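**Plurnbridge linen and clothing drive gets folding as August drop-off nears**

Bags are piling up in Plurnbridge again. The town's late-summer clothing and bedding drive opened its doors at 8 a.m. and by lunchtime the hallway at the Rocha Street community rooms was down to a single-file path between the sacks. Organizers had 237 bags logged at last count, up from last year, with two more drop-off mornings still to come before the truck leaves for Keron.

Most of it is everyday stuff. T-shirts, school pants, sweaters, baby blankets. A lot of bed sheets this year, more than anyone planned for, and some of them too worn to pass on – those go to the animal shelter for bedding.

The big change this time is folding. Last August everything went into the truck loose and the shelves in Keron took days to sort out. So the drive is now asking people to fold at home before they bring anything in. Flat, square, no balls of socks stuffed inside sleeves. Dark clothes in one bag, light in another, if you can manage it.

A bed is the easiest place to do it, according to the one-page guide being handed out at the door and at the Flarkano laundromat on the corner. More room than a table, and you can keep the finished pile up by the pillows. The guide says to start with the plain dark things, they are quick, and to lay them on a light or patterned sheet so the edges show up.

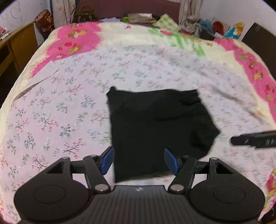 Smooth with the flat of the hand, fold the long way first, then in half, then in half again if its long. Thick items only get one fold. If one side comes out fatter than the other, leave it, it will press down in the bag. The sorting crew is not grading anybody.

Around 70 households have picked up the guide so far. The laundromat is also letting people use its back counter for folding after 6 p.m., free, as long as the machines aren't busy. Bring your own bags. Quarters not included.

Not everyone is on board. A few people at the door said they work long days and would sooner just drop the bag and go, and thats fine too, the organizers said – unfolded bags will still be taken, they just go to a separate corner and get done last. Nothing clean is being turned away for being wrinkled.

What is being turned away: anything damp, pillows, electric blankets, single shoes. Also curtains with the hooks still in. There were three bags of those before 10 a.m. and one ripped open a box of baby clothes. Hooks out please.

Sheets need a bit more care. Fitted ones should be folded as flat as they'll go and tied up with the matching top sheet if there is one, string or a strip of old fabric is okay, no tape. Write the size on a scrap of paper and tuck it in the top. Twin, full, queen, whatever it is. Families in Keron asked for this last year after getting home with the wrong size more than once. Prints and bright borders are welcome, kids' sheets especially, they were the first thing gone off the shelves.

Black and navy clothes are wanted too, mostly for work uniforms. Plain pants and plain tops in adult sizes are short right now. Check the pockets. One coat came in with a house key in it and the key is at the front desk, on a green ribbon, waiting for its owner.

Parking is on the Rocha Street side only. The rear lot is closed for paving and the side door stays locked until the work is done, so everything comes in through the front. If you can't carry bags up the steps, pull up to the curb and honk once, somebody will come out. The ramp is open but narrow with all the sacks in the hall, strollers may need to wait a minute.

The remaining drop-off mornings run 8 a.m. to noon. The truck is loaded the afternoon of the second one and bags that miss it will be held for the winter drive. Guides are at the front desk, at Flarkano, and in the library entrance next to the bus schedules.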